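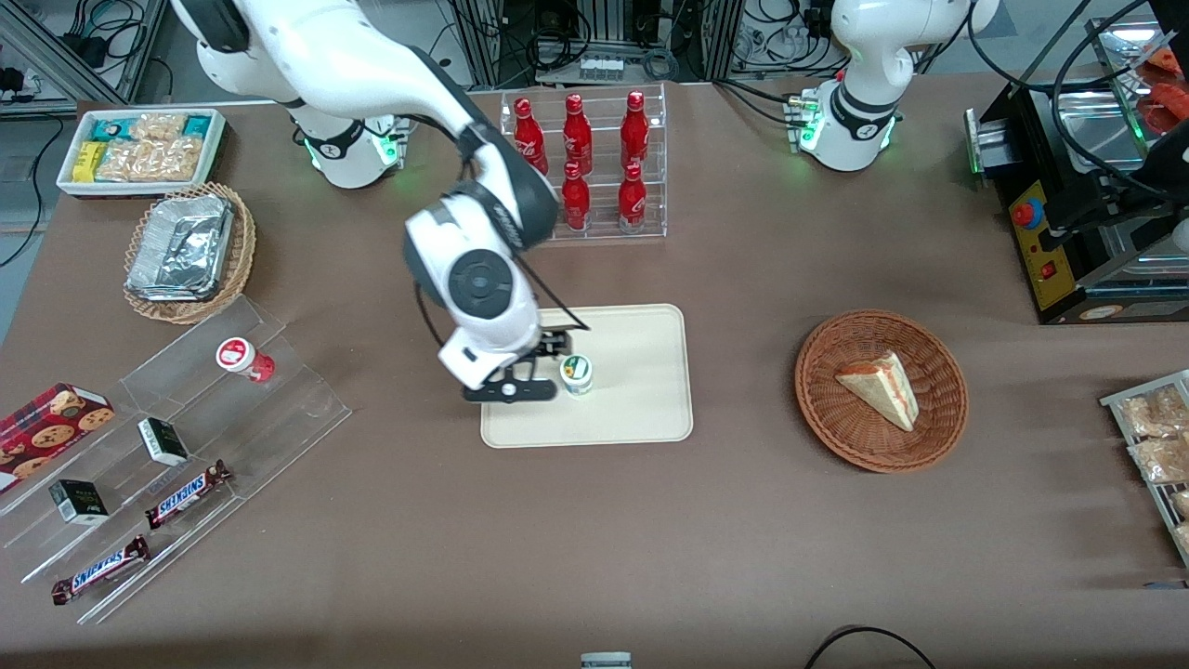
March, the water bill and other beliefs

Woke at five with the bore pump going again. It has a sound like someone dragging a chair across a shed floor, and it isn't supposed to run before six. I lay there listening and decided it was either the timer or the pressure switch, and then decided I didn't want to know until I'd had tea.

The water bill came yesterday. According to Cliltell, who took over the billing from the shire last spring and have been congratulating themselves in a newsletter ever since, we used 2,311 litres a day over the quarter. There are two of us. We have a bore for the garden. The town water does the kitchen, the bathroom and the washing machine, and unless one of us is bathing a horse after dark I can't see where it's going. I rang. The woman was perfectly nice and said a figure like that usually meant a leak. I said it could also mean a wrong reading. She said the new meters don't misread. I've lived long enough to be wary of anything that doesn't misread.

So after breakfast I did what the newsletter says to do, turned every tap off and sat on an upturned bucket beside the meter for 20 minutes. The little wheel did not move. I took a photo at the beginning and another at the end, and the numbers are the same down to the last red digit. If there is a leak it's a shy one.

Yolanda Collado came by at ten to return the preserving pan and found me still out there. She had her own bill in her bag. Hers is lower than last year, with her daughter and the grandkids staying the whole summer and the sprinkler going under the trampoline, and she hadn't thought to question it. I suggested she might be enjoying somebody else's water bill, and somebody else might be enjoying hers. She went a bit quiet and said she'd rather not ring them, if it was all the same to me. Fair enough. I wouldn't either.

She stayed for a coffee and we got on to the Jelcombe meeting, which I missed on account of my knee. The idea now is that the whole of the lower road should stop using bores in summer and go on to a pipeline from the Iglesias place, where there's supposed to be good water at depth. Supposed to be. Old Iglesias drilled that hole in a wet year and I remember him saying himself that it tasted of pennies. Sorkon have done a study, Yolanda says, with coloured maps. I asked whether anybody had tasted it. She said there was a table of minerals. I asked what the connection would cost and she said $300 to put your name down and the rest to be advised. I have never once been advised of the rest and found it smaller than I hoped.

Still, I shouldn't be too sour. The creek has been down to mud at the crossing for weeks and the level in our bore is lower than I like. I dropped the weighted line down this afternoon and it went a good way further than it did at Christmas before I heard the plop. I wrote it in the back of the rainfall book, where Dad kept his. His figures go back a long way and they don't settle the argument for either side. There are summers in there worse than this one, followed by winters when he couldn't get the ute out of the yard. There's also a run of dry years near the end, when his handwriting gets shaky, and I notice I skip over those.

The forecast says rain by the end of the week. It said that last week. The man on the radio has started saying "a good chance", in the voice people use when they're selling you a second-hand mower.

Lunch was the last of the tomatoes on toast. They've gone thick in the skin, but the colour's good. I've left the zucchini to die, and it won't.

The pump turned out to be the timer. A gecko had got into the box and been cooked across the contacts, poor thing, and the clock had lost an hour or so. I scraped it clean with a paddle-pop stick and set it again by the kitchen clock, then remembered the kitchen clock runs fast, went back in for my watch, and came out again. Knee not pleased with the steps. The physio tells me stairs are good for it. The physio is a very young man.

Late in the day I rang Cliltell back and got someone different, who said they could send a technician to test the meter, and that if the meter was found to be correct I would be charged for the visit. I asked who decides whether it's correct. The technician does. I asked who pays the technician. There was a bit of a pause and then she asked if I'd like to go ahead. I said yes, book it, mostly out of spite, and now I'm waiting on a text with a time.

In the meantime I'm reading the meter myself, morning and night, with the numbers on the calendar by the fridge. Tonight's is down. Bob thinks I'm making a meal of it. He also thinks the toilet in the back bathroom might have been running in January, when his brother was here, and he has only just thought to mention it.

I'll check the cistern tomorrow with some food colouring. We've only got green.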